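## Trays: what we're keeping and what's going

The new serving trays are now in use on both floors at Willov. They are beige plastic with a fine speckle, a raised rim and rounded corners. They replace the old wooden ones, which had been with us since the Galow building and had started to split at the handles.

We ordered 50 from Verschueren in November. The first boxes went straight to the ground floor dining room, the rest to the upstairs kitchen. If you find one in a meeting room, please bring it back to whichever kitchen is nearer. It doesn't matter which one it came from.

A few people have asked why we didn't go for wood again. Price was part of it. The other part was washing up. The wooden trays had to be wiped by hand and stood on end to dry, and on a busy lunch that meant one person at the sink for most of the afternoon. The plastic ones go through the machine on the ordinary programme. They come out a bit warm, so leave them for 5 minutes before stacking.

Some notes on using them, as we have had a few questions:

- A tray takes 4 soup bowls, or a teapot with cups and a small milk jug. Please don't try for more soup than that on the stairs.
- Stack them no higher than the marked line on the shelf. The stack leans when it gets taller.
- Beetroot and turmeric do mark the surface if left overnight. Bicarbonate of soda and a damp cloth will shift most of it. Scouring pads will not help and leave scratches.
- No hot pans. We already have one tray with a ring melted into it, and it is now under the coffee machine catching drips.
- Trays for the garden should come back in by 7 in the evening, when the kitchen is locked.

The colour has had a mixed reception. Upstairs wanted the dark green, which Verschueren could only supply in the larger size, and the larger size doesn't fit the machine or the lift trolley. The beige is easy to see against a dark floor when someone has put one down by a chair, and crumbs show less on the speckle than they did on the samples in plain cream. We tried both for a week before ordering.

The wooden trays are stacked by the back door and can be taken home. The better ones only need a little glue. Several have the old Prevumov stamp on the underside, from the years when they ran the canteen, and someone may like one for that. Whatever is left at the end of the month will go to the allotment group, who want them for seedlings.

The tray rack in the dining room is being changed as well. The present one was built for the wooden trays, and the new ones are slightly narrower and slip through at the back. Until the new rack arrives, keep them on the shelf beside the bread bins. Cutlery has moved to the drawer underneath, with teaspoons on the left. Napkins are where they always were.

We have also been asked about non-slip mats. A small number are on trial upstairs, cut down from a roll to fit inside the rim. They hold glasses well enough but have to be washed separately, and a couple have already gone missing. If you use one, rinse it and hang it on the hook by the sink. We'll decide before the next order whether to cut more.

Spare trays are in the tall cupboard, second shelf. Please tell me when you open a new box so that I can keep the list up to date. Cracked ones should come to me too, as Verschueren will replace them during the first year if we send them back.

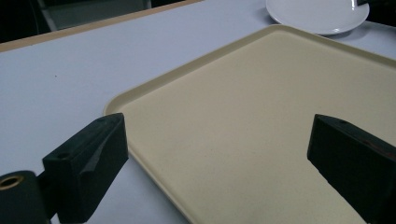
**Godelieve Smits**
Kitchen and dining room coordinator, Willov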